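Hirkik Lost Property Ledger, data card

What this is

A table of things people left behind at the Hirkik fairgrounds and never came back for. It was typed up from the paper ledgers kept in the gate office, where the same green pen seems to have lasted through several clerks. There are 801 rows. One row is one object, except for gloves, which get one row per glove because the ledgers did it that way and I was too far in by the time I noticed.

The first entry is dated Aug 14, 1999 and reads, in full, "hat, wet." Standards improved slightly after that.

Files

ledger.csv is the whole table. places.csv has the 50 spots on the grounds where things get found, with the old names and the new names. notes.txt is where I put everything that wouldn't fit in a column, including a long complaint in the margin about parking.

Columns

item: what the clerk called it. I left the spelling alone. "Umbrela" and "umberella" are both in there, and both are umbrellas.

kind: my own grouping. Clothing, toys, bags, kitchen, paper, other. Yannick Pichon argued for a separate group for hats and was right, but I had already done the sorting.

place: matches places.csv. "By the thing" is a real value in the ledger. I have mapped it to the Damasceno fountain after asking two former clerks, who agreed with each other but not very warmly.

month: as written. October is heavy because of the harvest fair and because people take their coats off to dance.

state: good, worn, broken, or blank. Blank means the clerk didn't say. Please don't read it as good.

fate: kept, given away, thrown out, or "see Ludger." The last one covers 104 rows. Ludger Weidemann ran the gate office for many years and settled a lot of cases from memory. I did see Ludger. He remembered a tuba.

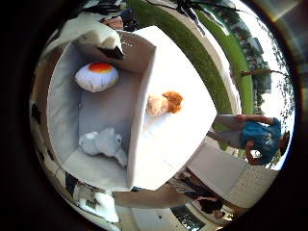 How the typing was done

I typed the first three ledgers myself over one winter. Yannick typed the rest, and then we swapped and checked each other's pages. Where we disagreed, we went back to the paper. Where the paper was no help, the item column has a question mark at the end. There is one row that is only a question mark. It has a place and a month, so it stays.

We did not add anything from the sign sheets, where owners wrote their names when they picked things up. Those sheets are not ours to share, and the handwriting is worse. This means the table only holds unclaimed things, and you can't use it to work out how often people get their stuff back. Several people have tried. The answer they got was never, every time.

Known problems

The Sinley ledger got damp at some point and 218 rows from it have no state. You can tell which ones by the ledger column, which says Sinley.

Toys are a mess. Some clerks wrote "bear" for anything soft with a face. One clerk, who clearly had opinions, wrote "dog (NOT bear)" and underlined it. I kept the capitals and lost the underline.

Dates in the Prader ledger run backward for four pages. We think the book was turned over and started again from the other end. The months are fine as far as we can tell — the order of the rows is not, so don't sort by row number and expect a story.

Two umbrellas may be the same umbrella, lost twice. There is no way to check and I have stopped wanting to.

Good uses, and others

People have used it for practice at cleaning up messy text, which it is very good for. A school used it for a lesson on bar charts. Somebody wrote a poem out of the item column and sent it to me, and it was mostly gloves.

It is a poor guide to what people own, or what they lose in general. It covers one fairground, and a phone gets claimed a lot faster than a sock.

Terms

Use it however you like. Say where it came from if you publish something. If you find a mistake, send the row number and what you think it should say. If you believe one of these things is yours, write to the gate office and not to me. I only have the spreadsheet.

Changes

Second release: fixed the place names, merged "mitten" and "miten," put back eleven rows I had deleted as jokes. Ludger says they were not jokes.

First release: everything else.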